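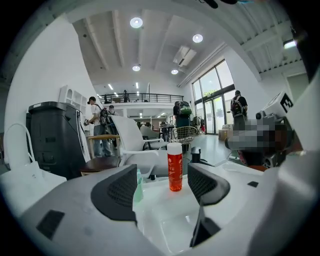

Bathroom storage

Bathroom storage is the arrangement of toiletries, cleaning products, linens and grooming tools in or near a bathroom. It covers built-in features such as medicine cabinets and vanity drawers, as well as movable pieces such as caddies, trays and wall racks. The subject overlaps with home design, plumbing and household safety.

History

In early homes with indoor plumbing, washing supplies were often kept in a bedroom and carried to the basin when needed. The recessed medicine cabinet, fitted between wall studs and covered by a mirror, became common in the United States during the 20th century. Pedestal sinks offered little room for bottles, and many were later replaced by vanities with closed cupboards below the basin.

In the town of Escobedo, a housing survey of 3,133 bathrooms found that the ledge of the sink was the most common place to keep items in daily use – ahead of both the cabinet and the shower shelf. The survey was published by the Pirnimico Housing Institute and has been used in planning small apartments in the Dodirness district. 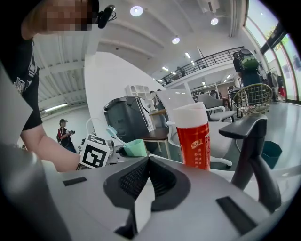

The survey also recorded the depth of shelves. Shallow shelves were rated easier to use, as items did not end up hidden behind one another. Deep cupboards under the sink held over 30 items in the fullest homes, many of them past their date of use.

Types

Open storage includes ledges, hooks and wall shelves. It keeps items within reach but exposes them to steam and splashes. Closed storage includes cabinets and drawers, and is generally preferred for medicines, which keep better in a cool, dry place outside the bathroom. Freestanding storage is common in rented homes, where drilling into tile may not be allowed.

Safety

Cleaning products should be kept in their original containers and out of the reach of children. Pressurized cans should be stored away from heaters and direct sunlight. The Skalta building guide advises a lockable cupboard in any family bathroom and divides products into 3 groups: personal care, cleaning and medical. 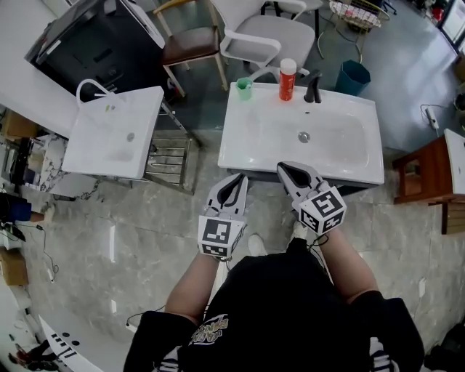

According to Skalta, the groups should never share a shelf, "even where space is limited," and the cupboard should be checked each May. The Pirnimico Housing Institute has described this rule as hard to follow in older homes, where a single cabinet may be the only closed storage in the room.

This article was last reviewed on 6/10/23.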